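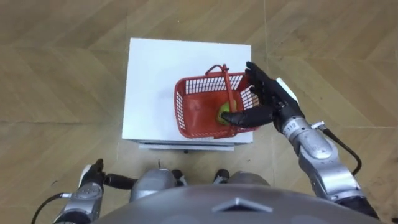
**Re: Basket task, success numbers by training set**

**nthambiah**
We trained the pick-from-basket policy on two sets. Set A is 3914 episodes with the basket square to the table. Set B is 682 episodes with the basket turned to a random angle and the handle left wherever it fell. Same network, same number of steps. On 20 test trials with a turned basket, B got 14 and A got 9.

**brumberg_j**
20 trials is thin. I wouldn't call that a result yet.

**nthambiah**
Agreed, more are running. The failures are still worth a look. Most of A's misses were the fingers catching on the handle when it lay across the apple.

**retno_s**
Did you fold the handle back in set A? If so you changed two things — basket angle and handle position — and can't say which one helped.

**nthambiah**
Yes, folded back in all of A. Fair point.

**Jinlong Cai**
I'd go further and say the angle hardly matters. At Noltport we turned the bin every episode and saw no gain until the rim was in the way of the wrist.

**aroha_mc**
Don't agree. With a five-finger hand the thumb side needs room, and a tilted rim changes where that room is. A bin with no handle is an easier problem.

**Jinlong Cai**
Maybe. Then run it with the handle folded and the basket turned, same episode count as B.

**nthambiah**
Collecting that now. Left arm stays parked low as before. I'll post per-trial logs, including the ones where it touches the apple but doesn't lift it.

**retno_s**
Please keep the head camera height fixed between sets too.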